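Friday, Ralo notebook, kitchen bench

Working on the block-order question again. Policy is the Mondar checkpoint fine-tuned on 300 demos, no other changes. The prompts name one block and one target, and I score grasp and placement separately.

1. Pot and sink prompts. Grasps on the yellow foam cube are fine near the sink. Wrist view is the one to trust for finger contact.

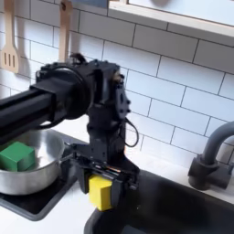
2. Stack prompts. Yellow on green, next to the burner. I count a tilted top block as a pass as long as it stays up for 10 seconds.
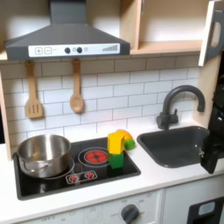 Agnes Purves thinks the tilt should be logged as its own column, and that a pass with a lean will hide a release that comes too early. Fair point. Added the column, will rescore the older runs on Monday's sheet.

Next block of runs was single-color pick with a distractor on the counter. 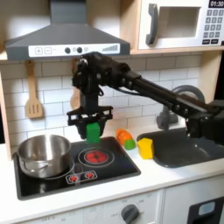 The color word matters more than position in this checkpoint. Swapping it changes the approach path well before the gripper closes. For these I want a second block close to the sink, like the yellow one by the edge with the green in the fingers, and the carrot left on the counter. Kamran wants the distractor moved between runs — agreed, but only after the 19 fixed-layout runs are scored.

Sink resets go in the same log as everything else. 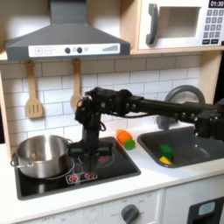 Reset policy still uses the old 800-step limit from Fludach. Ask Flora if it can be shortened.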